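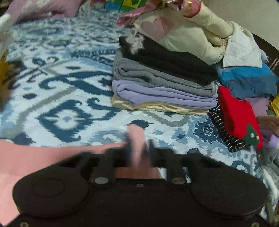

Skript zur Vorlesung Textilpflege und Haushaltsökonomie, Teil 4: Falten, Knittern, Glätten

Knitter entsteht, wenn eine Faser gebogen wird und keine Lust hat, in ihre alte Lage zurückzukehren. Bei Baumwolle liegt das an den Wasserstoffbrücken zwischen den Celluloseketten: Feuchtigkeit löst sie, beim Trocknen bilden sie sich neu, und zwar dort, wo der Stoff gerade herumliegt. Wer seine Wäsche als Haufen trocknet, bekommt also einen sehr haltbaren Haufen. Von der Knitterfalte unterscheiden wir die Stehfalte, wie sie das rosa Tuch auf dem gemusterten Bettlaken zeigt: schmal, aufgeworfen, oben rund. Eine runde Kuppe bedeutet einen großen Biegeradius, und ein großer Biegeradius bedeutet wenig Arbeit am Bügelbrett. Scharf wird der Knick erst unter Druck, etwa im Koffer oder unter dem Dozenten.

4.1 Knittererholungswinkel
Ein Stoffstreifen wird gefaltet, belastet, entlastet und sich selbst überlassen. Gemessen wird der Winkel, auf den er sich wieder öffnet. 180 Grad wären vollkommene Erholung, ein Zustand, den auch Studierende nach der Klausurphase selten erreichen. Unsere Werte aus dem Praktikum:

Wollstoff Manole: 137 Grad
Baumwolle Jismont, unbehandelt: 56 Grad
Leinen Skakum: 52 Grad

Das Leinen hat damit verloren, verkauft sich aber trotzdem, weil man bei Leinen von Charakter spricht. Zur Prüfung bitte den Messwert angeben, nicht den Charakter.

4.2 Glätten
Drei Größen zählen: Wärme, Feuchte, Druck. Fehlt die Feuchte, hilft bei Baumwolle auch Wut nur begrenzt. Synthetik verlangt niedrige Temperatur, sonst wird aus der Bügelfalte eine Schmelznaht. Das Bügeleisen Verex im Übungsraum kennt laut Drehregler fünf Stufen, laut Erfahrung zwei.

4.3 Zusammenlegen
Große Stücke an den Ecken fassen, Kante auf Kante, glatt streichen, dann erst die nächste Lage. Spannbettlaken werden im Anhang behandelt. Der Anhang ist noch in Arbeit.

Aufgabe bis Freitag: Abschnitt 4.1 mit einem eigenen Stoffrest wiederholen, Streifen in Kett- und Schussrichtung schneiden und getrennt beschriften. Proben ohne Beschriftung landen in der Putzlappenkiste.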